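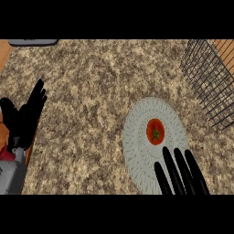
Figure 6. Countertop with doily, simulated.

6. Training an agent on a replayed game

Cirnora can learn a simple arcade game from its own play. The steps in this section assume that the game is already running in the Tanguy window and that the score is being read correctly (see section 4).

1. Close any other program that takes keyboard input.

2. In the Cirnora panel, open Agents and select New. Type a name with no spaces.

3. Under Inputs, select the values the agent will see. For a side-scrolling game, start with 2: the horizontal distance to the next obstacle and the height difference to the gap.

4. Under Actions, assign one key to "jump". Leave "no action" switched on. An agent without it will press the key on every step.

5. Set Reward per step to 1 and Reward on crash to -4000.

6. Set Decision interval to 15 frames for a first test. Lower the value if the agent reacts too late to clear a gap.

7. Select Start. The episode counter appears at the lower left of the panel.

Note: Scores in the early episodes are close to random. Do not change the rewards while the counter is running. Changes are accepted, but the stored table keeps values learned under the old settings.

Caution: Select Reset table only after exporting. The table is deleted at once and cannot be restored.

6.1 Saving and resuming

1. Select Pause and wait for the status line to read Idle.

2. Select Export table. Files are written to the Namenura folder unless another path is set in Preferences.

3. To resume, select Import table, choose the file, then select Start.

Tables exported with a different set of inputs will not load. The message "Input mismatch" is shown and the current table is left as it was.

The default reward values were supplied by Huguette Lebrun, Mirnton. For other game types, see Appendix B.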